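Search the notebook

Drarkthorpe bench notes – hand comparison, small parts
2023-11-28

Picked up the hand comparison again after two days lost to the controller update. Goal for today was to get a full set of small-peg runs with the Sinerine hand, same board and same start poses as the runs with the Hsu two-jaw gripper, so the numbers can sit in one table.

Setup is the same as last week. Both arms on, head camera for the operator view, black cloth behind the table, lights left alone. Kornivham controller at the default gains except wrist stiffness, which I dropped one step on the left. With the stiffness at default the fingertips push down into the board before they close and the peg shoots out sideways. We saw this with the two-jaw gripper too, but less, because the jaws come in flat and don't sweep through an arc on the way to closing.

Only the left hand counts for the score. The right arm stays powered and parked open by the far corner so the operator can bring it in when a part rolls. Any run where the right hand touches a part gets marked as assisted and goes in its own column.

Runs were 46 in total, 30 on the small pegs and 16 on the big cylinders. I had planned equal sets but the cylinders were boring after the first few and I wanted the time for the pegs.
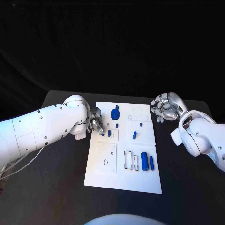 Small pegs, Sinerine hand: the grip itself is good once the fingers are in place. Getting them there is the slow part. The operator has to come down a bit past the peg and then back off, and the thumb side arrives later than the finger side, so the peg gets nudged before it gets held. Pegs standing up are much easier than pegs lying down. For the ones lying down, the best approach so far is to bring the wrist in at a slant and roll the peg slightly with one finger before closing. It works more often than coming straight down, but it takes practice and I don't think a new operator would find it on their own.

Small pegs, Hsu gripper (from the earlier sheets): faster on average, fewer nudges, but more drops during the lift when the peg is off center in the jaws. No way to correct the angle after the grip. With the fingers you can shift the peg a little in the hand before placing it, and that saved several runs today that would have been a regrasp with the jaws.

Big cylinders: no real difference. When two of them lie close together side by side, the fingers tend to catch the neighbor and move both. The jaws fit between them if you are patient. Pulling one away first fixes it for either hand, so I would not weigh this much.

Camera notes. The head view is fine for the middle of the board, and worse toward the near edge, where the hand covers the part right when you need to see it. The wrist camera on the left helps with that but the picture lags behind the head view enough to be annoying. I tried the last peg runs on the wrist view alone and went back after 2 failures in a row. Would like to measure the lag properly before blaming the camera, could be the controller buffering both streams.

Cable on the left arm: slack is OK for this board position. Don't move the board any further right without checking it first. It tightened up during the March trials and pulled the wrist off its zero, and we spent a morning chasing a calibration problem that wasn't there.

Finger temperature alarm came on once, during a long hold. Let it sit, cleared it, carried on. Logged in the fault sheet.

Current feeling is that the Sinerine hand is worth keeping on the left for placing and the jaws are better for plain pick and drop. That is from one operator (me) and I have more hours on the jaws, so take it with some salt.

To do:
– repeat the lying-down pegs with a second operator
– time the wrist camera against the head camera with a blinking light
– try wrist stiffness two steps down, left only
– ask Hsu for the softer jaw pads, the ones we have are getting shiny
– copy the run sheets into the shared table before the board goes back in the cabinet

3 comments · 0 shares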